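Let Us Hear the Words

I've been singing in opera choruses long enough to have opinions, and my loudest one is about language. I think small companies should sing in the language their audience speaks. There, I've said it, and half my friends will stop answering my messages.

What set me off was Usimton Opera's Elixir of Love on 16th April. Sung in Italian, surtitles on a screen the size of a tea tray, and a pillar in front of that (if you sat where I sat). It's a comedy! The man next to me laughed 3 times all evening, always a line late, and I wanted to climb up there and translate for him.
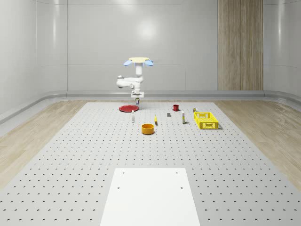
But the vowels!

Yes, yes, the vowels. I trained in Italian like everyone else and I know how lovely it is to float a top note on an open "ah" and how horrid it is to do it on "bit". A good translator knows that too, and puts the kind words where the high notes are. The bad old translations, full of "thee" and "alas", have given the whole idea a rotten name, and I'd happily see them pulped.

We did our own English version at the Belay Hall last August, 458 seats and a piano, and I've never felt a house lean in like that. People gasped at the letter scene. They'd heard the words and they wanted to know what happened next — when did you last feel that in a foreign-language Onegin?
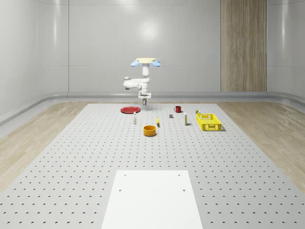 Zinash Hailu wrote to me afterwards to say she'd enjoyed it but missed the Russian terribly, that the sound of the language is half the score, and that she would rather follow less and hear what the composer heard.

I do take that seriously. With a big orchestra and singers who've lived in the language for years, I'd probably be on her side. Most of us haven't, though. We learn it by rote in five weeks, from recordings, on the bus.
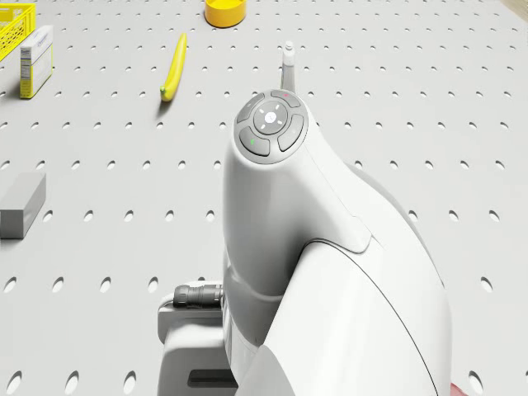
And you can hear it, too. Everyone gets the notes and the double consonants, and then the recitative goes by like a train announcement. Give the same cast their own language and suddenly they're interrupting each other, getting cross, flirting. Wondimu Alemayehu's Leporello was wooden for two whole productions until we let him do the catalogue aria in English, and then he was a menace, in the best way.

So our next one will be in English again, and I'm already scribbling rhymes for "apothecary" in the back of my score. Suggestions very welcome.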